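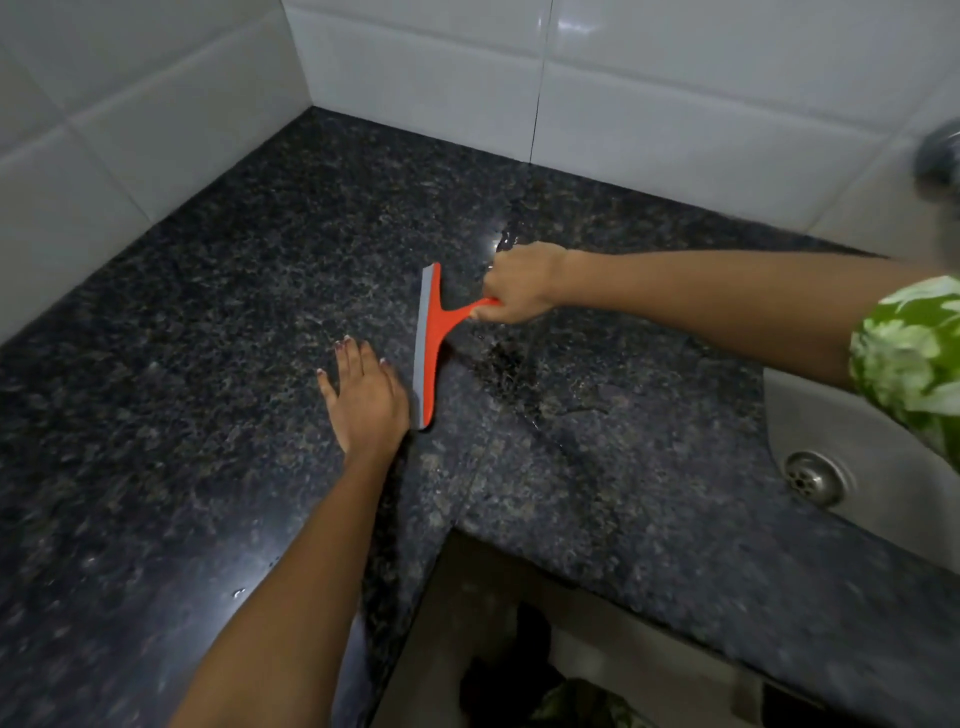 Section 9. Wiping and Squeegee Tasks on Wet Counters

This section covers how to run, record and sign off counter-drying tasks at the Murwood kitchen bay and at any Ormsby site using the same house rules. It applies to human demonstrators and to the arm. The rules are mostly the same for both, although only one of the two has ever complained about them.

9.1 Before you start

1. Clear the counter. Anything left out will be pushed into the sink sooner or later, usually by the arm and always with great confidence.

2. Check the squeegee blade for nicks. Run a fingertip along the rubber. A nicked blade leaves a stripe, and the scoring software counts a stripe as a failed pass.

3. Fit the strainer in the drain.

4. Confirm that the stop button is within reach of the person supervising. "Within reach" means with one arm, standing normally. It does not mean with a broom.

5. Wet the work area with plain water. Do not use soap unless the task card asks for it.

CAUTION: Keep all power supplies, tablets and charging leads off the counter and out of the cabinet below it. Water follows the front edge down.

9.2 Human demonstrations

1. Stand square to the counter and hold the squeegee by the handle.

2. Rest the free hand flat on the stone where the head camera can see it. A hand that wanders in and out of view makes the recording hard to label.

3. Keep the full length of the blade on the surface. Pull toward the sink in one steady stroke, lift, and go back to the dry side.

4. At a seam in the stone, slow down but do not stop. Stopping leaves a bead of water along the joint, and the arm will learn to leave one too. It is an excellent student of bad habits.

5. Finish the back corner last.

NOTE: Patterned sleeves, nail polish and rings are all allowed. Earlier editions of this guide asked for plain gray clothing, and we ended up with a model that was puzzled by anyone dressed for the weekend.

9.3 Running the arm

1. Load the Proritz wiping profile. Do not load the window profile, which presses harder and has opinions about vertical surfaces.

2. Run one dry pass at low speed with the blade clear of the stone.

3. Lower the blade and run the wet pass. Everyone keeps their hands off the counter until the arm is parked. If you see a spot it missed, admire it from a distance.

4. If the arm chatters or skips, press stop, wipe the blade and start again from step 2.

CAUTION: Never hold the squeegee and the arm at the same time to "show it how." Guided teaching has its own procedure in Section 11.

9.4 Records and upkeep

Log every session on the Fliltbridge sheet, including the bad ones. A set needs 1,000 accepted strokes before it goes for review. The first Murwood set had 164 rejected for glare off the polished stone, so look at the camera preview before you begin and dim the overhead light if the back wall shines.

Replace the blade every 3,000 strokes, or at the first nick. Hang the squeegee up by the handle when you finish. Leaving it blade-down in the sink bends the rubber.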